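We use cookies to remember your region and to keep the site running. Accept all | Manage settings

Koleck Shape Blocks – Getting Started Guide
Section 3: Setting up your board and your first sorting session

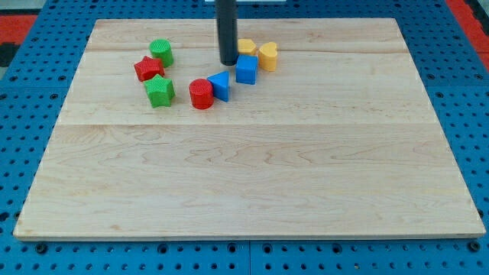 Before you do anything else, pick the spot where the board is going to live for the next little while. It's a good-sized piece of wood and it likes a flat, steady table under it, so take a minute to clear away the mail and the coffee cups (we know how it goes at our house!) and give yourself some elbow room on all sides.

1. Lay the board down with the smoother face up. Press lightly on each corner in turn. If it rocks, slide a folded piece of felt under the high corner and try again.

2. Wipe the surface with a dry cloth, going along the grain. Crumbs and grit will make the blocks wobble, and a wobbly cylinder is a sad thing when you've got a tower going.

Note: Small knots, darker streaks and a visible line where two planks meet are normal in a wooden board and don't affect how it plays.

3. Set your blocks out together toward the far side of the board. You don't have to line them up – a loose bunch is fine, and most children seem to like it better that way. Keep the near part of the board clear for building and sorting.

4. Stand the cylinders on end, textured side up. Stars can lie flat, and the textured side goes up on those too, so little fingers have something nice to feel.

5. Start with color. Ask for everything green, say, and let the cylinders and stars get mixed in together. Once that's easy, start over and sort by shape, so that a red star and a green star end up as neighbors.

Caution: Don't let anyone lean on the front edge of the board while it hangs over the side of the table. Keep at least 3 inches of table showing in front of it.

6. When you're finished, put the blocks back in their bag and store the board flat. Aldana Herrera, who tested our first sets in Drurkville, kept hers under a bed for a whole winter with no warping at all – but please don't stand it next to a radiator.

Note: For games with two or more players, see page 34. Replacement blocks are listed on page 50.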